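From: Sille Brøndum
To: robotics club list
Date: 2018-03-23
Subject: Re: [club] towel folding - are we still doing this?

Hi all,

Sorry for the slow answer, I wanted to get one more evening in with the arm before I said anything out loud. Baldur wrote:

> So where are we with the cloth task? Last I heard (back in January) the
> gripper could pick up a corner maybe if you held the corner up for it,
> and Bergþóra was talking about swapping to the block stacking event
> instead. I have to send in the Lorberg entry form and it asks which event
> we're in, plus a short write-up. I'd also like to know if we need to
> order more fingertips from Lendelix, because the last order took forever
> and I'm not paying for express again.
>
> Also, who has the long hex keys?
>
> Baldur

Okay, in order, more or less.

Yes, we are still doing cloth! Please put us down for the folding event. Bergþóra and I talked it over and we both think stacking would be safer and also really dull, and half the teams at Lorberg will be stacking anyway. If the fold goes badly we still get points for the first grasp and for laying the thing out flat, so it isn't all or nothing.

We've logged 373 tries since we changed the approach angle. I'm counting a try as good if the fingers close on the edge with one layer between them and keep hold of it through the lift. By that rule the last 200 are so much better than the ones before that I went back and checked I hadn't messed up the spreadsheet (I had, a little, but in the other direction). The big change was coming in low and almost parallel to the table. When we came straight down, the fingers pushed a dent into the cloth and then pinched the dent, and you got this sad little tent.

What still goes wrong is the folds. A flat edge is fine. An edge that has curled under itself looks the same to our edge finder as a real one, so the gripper goes for it with great confidence and comes up with two layers or with nothing. Preben thinks we can tell them apart from the shadows and he has a script that sort of does it on saved pictures. I'm less sure, the shadows move every time somebody stands next to the bench, but I'd love to be wrong. Preben, could you put the script in the shared folder, even if it's ugly?

The other thing is cloth choice. The rules say "one plain textile, unpatterned" and nothing more, so we could practice on anything. I'd like us to stick with the beige. It's soft enough to rumple nicely and it doesn't spring back like that stiff cotton Sarmīte brought, which was basically cheating in our favor. Here's what the wrist camera gets with it, and you'll see what I mean about the folds:

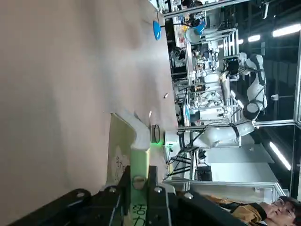 Sille Brøndum
Cloth team lead, second year

Look at the right side, where the border lifts up a bit. That's the kind of edge I want it to go for, there's room to get a finger under. Then compare the lower edge, curling down over the hardware. To me that's obviously a curl. To the edge finder it's a lovely long edge, and it'll pick that one if you let it. If anyone wants a first job on this project, marking good and bad edges on pictures like this one would help me more than anything else right now, and you don't need to know any code for it.

Fingertips: yes please, 5 pairs, the soft ones. Plain Lendelix shipping is fine as long as you order this week.

Hex keys: I had them, then Bergþóra had them, and now I believe they're in the Mäkelä drawer under the old servo parts. If they aren't there, ask Sarmīte.

For the write-up, use whatever you like from this message but please fix my grammar. I'd leave out the spreadsheet bit. I can send you a proper paragraph about the low approach if the form has room for it - how many words do they give us?

Sille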